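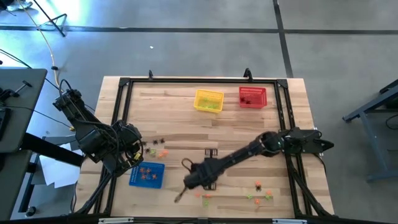 Godfrey Ndung'u thought we should begin with the baskets, as people only ever fight about categories once there is somewhere to put things. He was right, and we rewrote the first half of our plan the same evening.

Sorting Small Things: a report on our tabletop tidying project
Tiina Juntunen, Radek Lukáč and Onni Heiskanen
June 14, 2024

What we wanted to find out

Everybody has a drawer of tiny toys. Ours came from the Plusberg playroom, where a big tub gets tipped out and scooped back in all day long. We wanted to know which way of laying out a table makes sorting easiest to follow: by colour, by kind, or by "whatever fits". We started in February with 100 pieces and a lot of confidence!

The table

We worked on a wooden table with long planks in tan and honey shades. It looks lovely, but it was harder on us than we expected, because orange pieces don't stand out on warm wood half as well as they do on a white sheet. The dark brown spiders are a joy by comparison. You can spot one from across the room (and Radek, who dislikes spiders, always did).

The containers

Two small plastic mesh baskets, one yellow and one red, went along the far side. Green pieces belonged in the yellow basket, and the red one was for dark things. We tried green in a green tub early on and it was dull, everyone just matched colours without thinking. With yellow you have to remember the rule, and that is where the interesting mistakes come from.

The blue pegboard tray was Anneli's idea and turned out to be our favourite part of the whole project. It has rows of holes all over, so there is a grid ready made, and orange on blue is a treat to look at. People began lining the pieces up without being asked — one tester from Birnow spent 15 minutes getting hers straight and then asked to do it again.

What we learned

Kind beats colour for younger children. A spider is a spider, whatever basket it ends up in. Older testers liked colour better and were quicker with it, though they argued more.

Mesh sides help. You can see a bit of what is inside, so there is less rummaging. Open tops matter too.

Leave a pile in the middle. We tried setting out pieces in neat rows at the start and testers hardly wanted to touch them. A loose cluster invites you in.

What we would change

We only had 3 layouts and would love to try more — a second tray, for a start, and something with a lid. Onni wants a darker table. Tiina wants more spiders.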